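Facilities Service Desk
Ticket 154
Site: Eltside, Workroom 2
Category: Furniture and work surfaces
Opened by: Hajnalka Antal
Assigned to: Mojtaba Shokri
Date opened: 09/08/2021
Status: Resolved, pending review in January

Summary of request

The requester reports that the brown paper covering on the long work table is lifting beneath the blue tape, and that the parts bin does not remain where it is placed. The bin shifts when items are taken from the open front, and small parts collect under the liner. The requester asks that the covering be repaired and that a standard position for the bin be agreed upon.

Entry 1, M. Shokri

Table inspected at the end of the morning shift. The paper is kraft stock from the Dehghan supply contract, last replaced in January. Tape had lost adhesion at three crossings, all on the lower half of the table. At two of these the paper beneath had wrinkled, leaving a raised edge under one side of the bin.

The liner was removed and shaken out. Four washers and a quantity of paper dust were found beneath it. The liner had been cut slightly too large for the bin and was folding up at the sloped front.

Entry 2, M. Shokri

First attempt: the loose tape was pressed down and a second layer applied over it. The repair held for one shift and then lifted again at the same crossings. Double taping is not recommended on this surface — the upper layer pulls the lower one with it.

Entry 3, M. Shokri

Second attempt: old tape removed along the affected lines, paper smoothed and wiped with a dry cloth, new tape applied in single unbroken lengths. A section of paper was patched from below at one crossing. The bin was emptied, relined and set back in the middle of the grid, across a tape line, with the open front facing right. The remainder of the lower half was left clear. 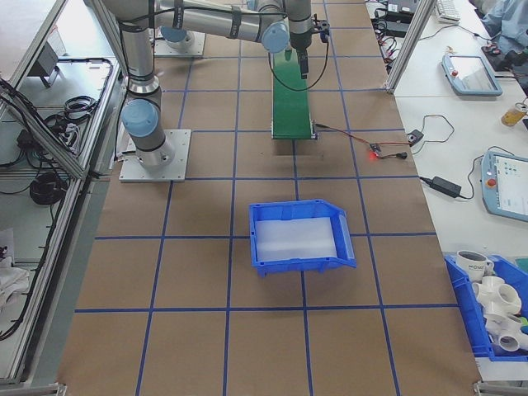 The liner was trimmed before it was returned to the bin. Staff are asked not to tape it down, as adhesive residue is difficult to remove from the plastic. If a replacement is needed, the Tridach sheet kept in the supply cabinet may be cut using the old liner as a pattern.

Entry 4, H. Antal

Position of the bin is acceptable to the day shift. The evening shift has asked whether it could be moved one square closer to the near edge for easier reach. Please advise.

Entry 5, M. Shokri

The request was considered and declined for the present. The patched crossing is close to the proposed position, and the paper should be allowed to settle before any weight is placed there. The matter may be raised again at the January review.

Supplies used

Blue tape, one roll, from stock. Kraft paper, one sheet, from stock. No purchase order was raised. Reorder of 10 rolls of tape placed with Vondex under the existing account.

Instructions to staff

Lift the bin when moving it; do not slide it. Report raised tape under this ticket number until the ticket is closed. Do not cut on the paper surface.

Resolution accepted by H. Antal.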